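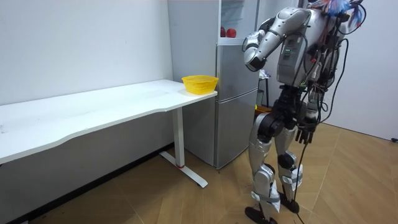
Photo: Altex Picture Desk. Used with permission.

Chapter 11
What a Household Survey Can and Cannot Tell You

Most of what we think we know about life at home comes from asking people questions. How often do you cook? Who does the shopping? How much food do you throw away? The answers are added up, turned into percentages, and printed in reports that are then quoted for years by writers who never saw the questionnaire. This chapter is about how much trust those percentages deserve. My own answer is less than they usually get.

Start with the Jarbridge kitchen study, which will come up again in Section 11.3. Valentina Urrutia and Damián Lucero mailed a form to 241 households and got 224 back, a return rate many researchers would envy. One question asked how much food the household had thrown out in the past week. The typical answer was very small. Urrutia and Lucero then asked the same households to keep a bin diary, in which everything that went into the trash was weighed and written down. Exactly 200 of them finished it. The diaries showed far more waste than the forms had, and the gap was widest in the homes that had claimed to waste nothing at all.

It would be easy to say that people lied. I doubt it, or at least I doubt that it explains much. Try recalling what you threw out last week. You may remember the bag of salad. You probably don't remember the heel of bread, the half cup of rice, or the milk you poured down the sink in a hurry. A question can be perfectly clear and still ask for something no one has stored in memory.

The diary isn't the plain truth either. Someone who has to weigh a spoiled tomato may decide to eat it a day earlier. The 24 households that sent back a form but didn't finish a diary may also differ from those that did, and we can't say how. Myrto Athanasiadis, who reviewed the study, thought the diary figures were still too low. She may be right, but she had no better figures to offer.

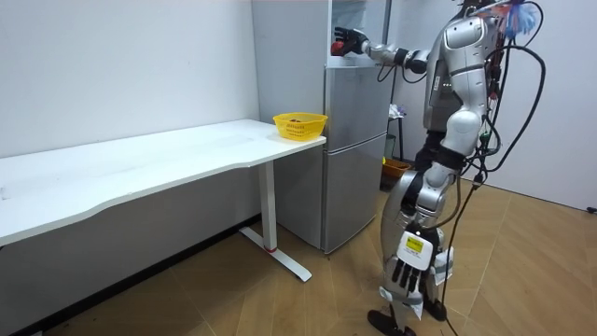
Wording does as much damage as memory. Suppose a survey asks, "How many appliances do you have in your kitchen?" Does a toaster count? A kettle? Two people with the same kitchen can give different answers and both be correct. Even a refrigerator, which seems safe enough, causes trouble once a form asks for its type. A gray one with two doors, an upper and a lower, will be a "fridge" to one person, a "fridge-freezer" to the next, and a "double door" to a third, who may have meant something else entirely. The Minhas questionnaire offered all three as separate choices and then reported the results as if they were three kinds of machine.

Then there is the matter of who answers. In the Bredon survey, one adult per home spoke for everyone. Soledad Iturra went back in December and put the same questions to a second adult, out of the first one's hearing. On rent and the number of bedrooms the pairs mostly agreed. On who cleaned the bathroom they might as well have lived in different houses.

None of this means surveys should be dropped — there are things we can't learn any other way. It does mean that a percentage should send you back to the form that produced it. When you meet one in the pages ahead, find the exact question, find out who was asked, and look for the people who didn't reply.

Before you read on

Write down how many times you opened your refrigerator yesterday. Keep a tally today and compare. Bring both numbers to class, along with your best guess as to whether keeping the tally changed what you did.

11.1 Questions That Ask Too Much of Memory

Zulema Gallardo's work on recall begins with a simple test. She asked shoppers leaving a grocery store to list what was in their bags, and then asked them again by phone the same evening.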